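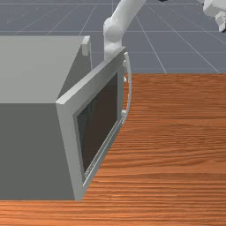
Simulation render: Dusta kitchen project team, Fleltstead site

Fleltstead Central Kitchen
Staff and Management Meeting on the Reheat Station
Minutes, August

Present: Upendo Mussa (chair), Gitau Obura (kitchen operations), Salim Mrema (engineering), Kipchumba Lukumay (staff representative, tray line), Wálter Muñoz (minutes)

Apologies: the night supervisor, who sent written comments (see item 4).

The meeting opened at 2:10 p.m. in the upstairs break room.

1. Minutes of the last meeting

Approved with one correction. The tray line has 47 staff across all shifts, as the roster shows. The earlier figure left out the weekend crew.

2. Where the project stands

Salim reported. The Dusta arm is still being trained in simulation only. The task is limited to the microwave door: reach the handle, open the door, leave it open, and back away. Loading and unloading trays are not part of this phase, and no date has been set for them.

The latest batch was 300 simulated attempts, of which 88 ended with the door open far enough to pass a tray through. Salim said this is better than the batch before but nowhere near what the kitchen would need. Gitau asked what happens in the rest. Salim said most are slips off the handle, and a smaller group are cases where the arm gets the door started and then stops with its own wrist in the way.

Kipchumba asked whether the kitchen should be planning anything on these numbers. Upendo said no. The budget line covers simulation and one bench trial. Anything on the floor needs a separate decision and will come back to this meeting first.

3. Handles and ovens

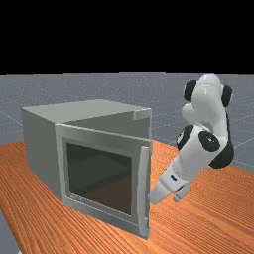 The choice of oven for the bench trial was discussed at length. Gitau wants the trial run on the same units the staff use, which are the older Gunnlaugsson models by the tray line. Those have a recessed grip under the door and no handle at all. Salim said the model in the simulation has a tall handle running up the right side of the door, with the open fingers coming at it near the lower end, and nothing learned on that will carry over to a recessed grip without more work. Kipchumba pointed out that staff with sore wrists have been asking for proper handles for a long time, and that it would be a shame if the robot got them first. Gitau agreed to price handled units for the whole line, whatever happens with the arm.

Salim also noted that the simulated table has nothing on it apart from the oven. The real counter has tray lids, gloves, the label printer and usually somebody's coffee. He asked for a list of what normally sits within reach of each oven. Kipchumba will put one together with the morning shift.

4. What changes for the people on the line

Kipchumba read out questions collected from all shifts. The main one was whether hours will be cut. Upendo said no hours are being cut under this project and that she would put this in writing. Kipchumba asked that the letter cover temporary staff too. Upendo will check with Sondisico, the agency, before promising that.

The second question was who does the work around the machine. Opening a door is the quick part of the job. The slower parts are checking the label, stirring, probing the temperature and deciding whether a tray goes back in. Staff are worried they will keep all of that and also be made to watch the arm and clear up after it, for the same pay. Gitau said minding the arm would have to be written into a job description and graded like any other duty. No decision was made on the grade.

The night supervisor's comments were read. Nights run with 2 people on reheat, and one of them is often away at the loading dock. She does not want a machine moving near the ovens when only one person is there — she would sooner do without it on that shift. Salim agreed that nights should stay out of any trial.

Some staff said they would welcome help with the repetitive part of the job. Kipchumba asked for this to be recorded as well.

5. Training

Gitau proposed that tray line staff be offered seats at the bench trial, on paid time, and that their notes go to Salim directly. Agreed. Upendo asked that the offer go to every shift, nights included, even though nights are outside the trial.

6. Any other business

The break room fridge seal is still broken. Gitau to chase.

Actions

Upendo: letter on hours; call to Sondisico about temporary staff.
Gitau: prices for ovens with handles; draft wording for the duty of minding the arm; fridge seal.
Salim: breakdown of failed attempts, in plain language, for the staff notice board.
Kipchumba: list of items kept near each oven; names for the bench trial.
Wálter: circulate these minutes to all shifts.

The meeting closed at 3:25 p.m. The next meeting will be called once the handle prices are in.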